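Chapter 2
Sitting Down to Work: The Chair, the Desk, and You

Most of us will spend more of our lives in a chair than in a bed, and yet we shop for months to find the right mattress and take whatever seat happens to be behind the desk on our first day. I did just that when I joined Merance, and my lower back complained about it until November, when my colleague Leen Atallah kindly took me by the elbow and showed me what the levers were for!

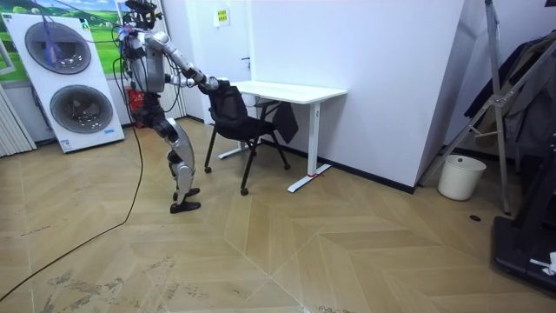 2.1 Why the backrest matters

Your spine has a gentle curve in it, and a good backrest follows that curve (or comes close enough that you stop noticing). When you slump, the muscles along your back have to do the holding instead, and by midafternoon they are tired of it. Lean back a little. A slight recline is kinder to the lower back than sitting bolt upright, whatever your grandmother told you at the dinner table.

Mesh and padded backs each have their friends. Mesh lets the air through, which you will bless in August, while padding feels softer for the first hour or so. 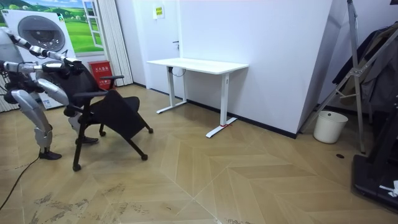
Armrests are another matter, and people get quite heated about them. Set them so that your shoulders hang loose and your elbows rest lightly. If they keep you from pulling in close to your work, lower them, even if it looks a bit odd.

2.2 Getting the height right

Start from the floor and work up. Feet flat, knees bent at a comfortable angle, and only then look at the desk. A seat height of 41 centimeters suits many shorter adults, though you should trust your own legs before any number in a book.

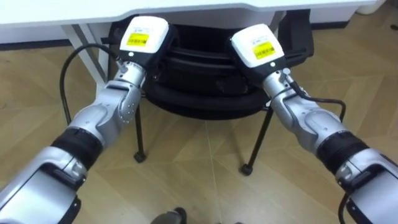
2.3 Room to move

Dennis Yeoman, who taught this course before me at Cairns, used to say that the best posture was the next one, and he would get up in the middle of his own lectures to prove it. Leave enough space behind you to push back and stand without bumping into anything.
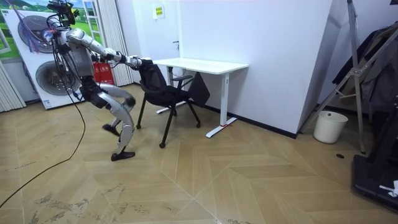 Try to get up at least twice an hour, even if you only walk to the window and back. In the exercises at the end of this chapter you will measure your own seat and desk, so keep a tape measure handy, and wear the shoes you normally work in.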